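Storage you can stand next to: notes for the Poltness talk
Saturday, August 18, 2018
By Consuelo Tovar

(Wait for the doors to close. Water on the left. Don't start with the slide, start with the shed.)

Good morning! I want to begin with a shed in Pirkthorpe. It's a brick shed behind a row of houses, and inside it is a steel tank full of hot water. The tank is wrapped in so much insulation that you can lean on it in your shirtsleeves and feel nothing much at all. I love that tank. I've been to see it more often than my own sister this year.

The tank serves 25 homes. The sun heats it through panels on the roofs, and when the sun isn't up to it a heat pump does the rest, mostly at night when the electricity is cheap. The hot water goes round the houses in buried pipes, gives up its heat, and comes back to be warmed again. You could explain it to a child of eight, and I have, and she asked better questions than the planning office did.

SLIDE 2 - the sketch of the loop

Go slowly on this one. People lose the return pipe. Point at it.

The thing to hold on to is that we're storing heat as heat. When people say "storage" now they nearly always mean batteries, and batteries are marvellous, I've no quarrel with them. But a great deal of what a house wants in a British winter is warmth, and warmth will sit happily in water if you look after it. Water is cheap and it doesn't wear out. If it leaks you get a wet floor and a bad morning.

Miklós Halász drew the first version of this loop on the back of a delivery note, with the tank half the size it is now. He'd want me to tell you that. He was worried about the floor of the shed and he was right to be, because we ended up digging it out and pouring a new slab, and that took longer than putting in the tank. If you take a single practical point home today, go and look at your floor before you order anything.

(Pause. Somebody always wants to ask about the floor. Take it now if they do.)

SLIDE 3 - the first winter

So, what happened? The first cold week was dreadful! The tank went in with hot water at the top and cool water at the bottom, just as it should, and within two days it was all the same lukewarm soup. We'd set the pump too fast. The water coming back was shooting in at the bottom and stirring the whole lot up, like someone going at a bath with a paddle.

If you've never met this before, the layers are everything. Hot water floats on cold water as long as you leave it in peace. Keep the layers and you can draw off properly hot water until the tank is nearly spent. Lose them and you've got the same amount of heat in there, every bit of it, at a temperature that's no good to anyone who wants a shower.

Gebremichael made us a new inlet, a wide pipe with slots in it, so the water slides in sideways. We slowed the pump as well. Since then the layers have held. I went in one morning with a hand thermometer and worked my way up the side, pocket by pocket, and the step from cool to hot was as clean as you could wish. I rang Miklós from the shed. He was at breakfast and not as excited as I was.

SLIDE 4 - money

Say the figure plainly and then stop talking.

Each household pays 680 pounds a year for heat and hot water. That covers the running, the yearly service and a bit put by for the next heat pump. It doesn't pay back the grant for the pipes, and I'm not going to stand here and pretend it does. Trenching was the biggest cost by a long way. If you're building new, put the pipes in while the road is open. If you're not, find out who else is planning to dig and be very nice to them.

SLIDE 5 - living with it

I asked people in the row what had changed for them. I was hoping for something about carbon, I'll admit. What I got was bedrooms. The back bedrooms used to be left unheated from November on, and now they're warm first thing and people use them. One woman has moved her sewing in. Another told me she'd given up on her winter quilt.

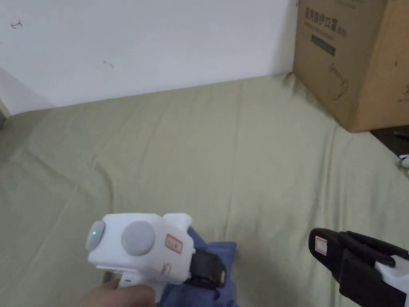 There were grumbles too. The radiators never get fiercely hot, because the loop runs cooler than an old boiler would, and some people miss having something to warm their hands on. A couple of them kept turning the thermostat right up and right down again, which doesn't suit a slow system. We went round and sat with people and said, pick a number and leave it for a week. Most were happy after that. One house swapped in bigger radiators and is now the warmest in the row.

SLIDE 6 - Nevel

Last bit. Keep it short, lunch is next door.

The next scheme is at Nevel, and the plan there is to put the tank in the ground. I'm delighted about this and slightly terrified. A buried tank loses less heat, but you can't walk round it with a thermometer, so the sensors have to go in before the lid does, with spares. The trial pits showed water higher up than we'd hoped, so we're still arguing over the depth. Miklós has the drawings at the back of the room - go and argue with him as well, he likes it.

(Leave the Nevel plan up during questions. Spare clicker batteries are in the blue folder.)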